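### 4.2 Clothes that live on the sofa

I went into the Parry flats expecting to write mostly about wardrobes, and came out with a notebook full of sofas (and a fair bit of envy, some of them were lovely!).

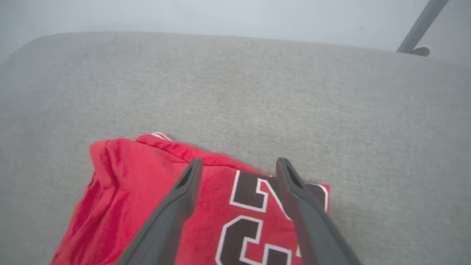

**Figure 3.** Red basketball jersey on light grey upholstery, Parry flats, Bernodport.

### 4.3 What counts as "put away"?

Of the 412 garments I logged across 9 households, 205 were on some kind of seating when I first wrote them down. I'd coded all of those as "out of place" in the Filden pilot, and I now think that was a bit daft of me. People kept telling me a top on the sofa was fine where it was – it had been worn once, it was going on again tomorrow, and it didn't belong in the drawer with the clean things or in the wash either.

Sportswear was the worst for this, or the best, depending on how you feel about tidiness. A jersey like the one in Figure 3 takes up a fair bit of cushion when it's left crumpled, and a bright red one on pale grey is hard to miss, so I did wonder whether colour was pushing my log about. Dark socks on dark cushions are very easy to walk past. I went back over the Lumia diaries with that in mind in December and added a "half-worn" code, which I use from here on. Folding gets its own section, as it made a mess of my first table.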